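Subject: Re: [grippers] Finger width for cloth picking

On 2023-08-18, a list member wrote:

> We're choosing between the Noltard and the Kedine parallel gripper for
> picking up fabric. Has anyone run both on the same arm? Does a wrist
> camera help, or is a fixed one enough?

We ran both in July on one arm, with the Prudham controller. 900 picks each, mixed fabrics. The Noltard dropped fewer thin pieces. The Kedine was better on heavy cloth but often took two layers at once.

On cameras, I would keep both. With the striped cloth in the first picture, the wrist view shows how the fabric gathers down between the fingers. The second is the fixed view, teal cloth on the floor and the gripper in the air above it - better for judging where the folds are.

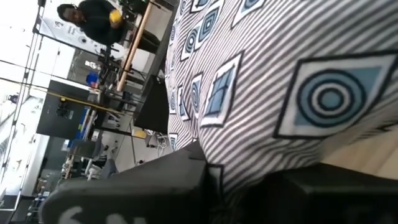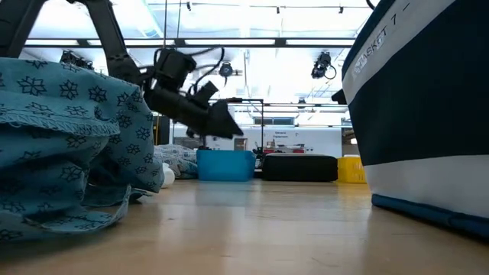
Does the controller need retuning when you swap grippers? The payload and tool offset have to be set again, but we left the speed limits alone.

The wrist camera bracket fits the Noltard only. For the Kedine we had to drill a new plate, and the cable was too short by the last joint. I can send the drawing for the plate if it's useful. The log has 2939 lines and still needs cleaning up, so that will have to wait.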